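Why Is Ketchup So Stubborn?
Reading time: 3 minutes
Last updated: 2018-07-07

You turn the bottle over. You wait. Your fries get cold. You give the bottle a whack, and half of it lands on your plate, your sleeve and possibly the dog.

Grown-ups will tell you to be patient. Scientists will tell you that ketchup is a non-Newtonian fluid. The scientists are more fun, so let's listen to them.

Water is an easygoing liquid. Tip the glass and out it comes, at the same thickness whether you pour it gently or slosh it like a pirate. Ketchup has moods. Leave it alone and it acts almost like a solid. Push it, shake it or squeeze it hard enough, and it suddenly gets runny. The name for this is "shear thinning," a good thing to say at dinner if you would like everyone to stop talking for a moment.

What is going on in there? Ketchup is mostly water with very tiny bits of tomato floating in it. When the ketchup sits still, those bits tangle up and hang on to each other, like kids who have been told it's time to leave the pool. A good shove breaks up the tangle. Now the bits can slide past one another, and the whole lot comes down at once.
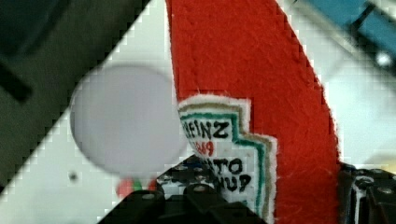
Ketchup wasn't always made of tomatoes, either. Long ago, people in parts of Asia made a salty sauce out of fish. Traders carried the idea to Europe, where cooks tried making their own with mushrooms, walnuts and even oysters. Tomatoes joined in later, along with plenty of sugar and vinegar. If you have ever complained about your lunch, please think about oyster ketchup.

Try it yourself

You need two small jars with lids, some ketchup and some water. Fill one jar halfway with each and screw the lids on tight. (Tight. We mean it.)

Tip both jars slowly onto their sides. Which one moves first? Now shake the ketchup jar for up to 40 seconds and tip it again. Does it slide more easily than before? Let it stand while you eat a snack, then have another go.

Toothpaste and some paints play the same trick. Paint goes on smoothly under the brush and then stays on the wall, where you were hoping it would stay. Custard made with cornstarch can do the opposite and get thicker when you hit it, but please ask before you punch anybody's dessert.

Contact Horkthorpe Kids | © Horkthorpe | Back to top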